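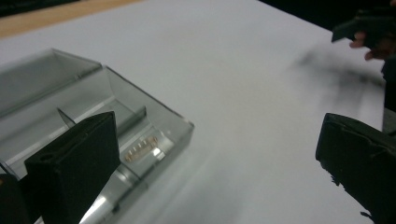
부품 분류 및 소형 수납 담당 직원 채용 공고

주식회사 드라소우(Drasow)는 시계 및 소형 계측기 수리용 부품의 보관과 출고를 담당할 직원을 다음과 같이 모집합니다. 관심 있는 분들의 많은 지원을 바랍니다.

1. 모집 분야 및 인원
부품관리팀 분류·수납 담당 2명 (계약직, 근무 평가 후 정규직 전환 가능)

2. 담당 업무
- 입고 부품의 규격 확인 및 품목별 분류
- 나사, 핀, 스프링 등 소형 부품의 칸막이 보관함 수납과 라벨 부착
- 재고관리 프로그램 '그랄타르(Graltar)' 입력 및 월말 재고 실사
- 수리팀 요청 부품의 출고 및 반납 처리
- 협력사 에케티(Eketti) 납품분의 수량 대조와 불량품 회송

현재 관리 대상은 89개 품목군이며, 품목군별 담당 구역은 입사 후 배정합니다.

3. 지원 자격
- 고등학교 졸업 이상의 학력 소지자
- 교정시력 기준으로 세밀한 작업에 지장이 없는 자
- 문서 작성 및 표 계산 프로그램의 기본 사용이 가능한 자
- 남성의 경우 병역을 필하였거나 면제된 자

4. 우대 사항
- 정밀부품, 전자부품 또는 의료소모품 창고 근무 경력 2년 이상
- 물류관리사 등 관련 자격증 소지자
- 영문 부품 명세서 해독이 가능한 자
- 인근 거주자

5. 근무 조건
근무지는 당사 다우(Dow)관 부품관리실이며, 근무시간은 월요일부터 금요일까지 오전 9시에서 오후 6시까지입니다. 점심시간은 1시간이고, 월말 실사 기간에는 연장근무가 발생할 수 있습니다. 연장근무수당은 관계 법령에 따라 별도 지급합니다. 급여는 당사 내규에 따르며 경력에 따라 협의가 가능합니다. 4대 보험, 중식, 작업복을 제공합니다. 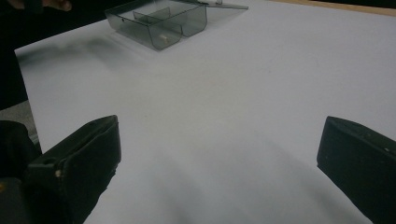 흰색 상판의 작업대

6. 전형 절차
서류전형, 실기 및 면접전형, 채용 신체검사 순으로 진행합니다. 실기전형에서는 혼합된 소형 부품 19종을 규격표에 따라 분류하고 그 결과를 기록지에 작성합니다. 필요한 도구는 당사에서 준비하며, 평소 사용하는 확대경이 있는 경우 지참할 수 있습니다. 서류전형 합격자에게는 실기 일정과 장소를 개별 통보합니다.

7. 제출 서류
- 이력서 및 자기소개서 각 1부 (당사 소정 양식)
- 최종학력증명서 1부
- 경력증명서 및 자격증 사본 (해당자에 한함)

8. 접수 방법
당사 홈페이지 채용 게시판에서 양식을 내려받아 작성한 후 온라인으로 제출하시기 바랍니다. 접수는 2월 말까지이며 마감일 오후 6시 이후 도착분은 인정하지 않습니다. 방문 접수는 받지 않습니다.

9. 기타 사항
- 제출 서류의 기재 내용이 사실과 다를 경우 합격을 취소할 수 있습니다.
- 적격자가 없는 경우 선발하지 않을 수 있습니다.
- 제출된 서류는 「채용절차의 공정화에 관한 법률」에 따라 반환을 청구할 수 있습니다.
- 채용 관련 문의는 채용 게시판의 문의란을 이용하여 주시기 바랍니다.

주식회사 드라소우 인사담당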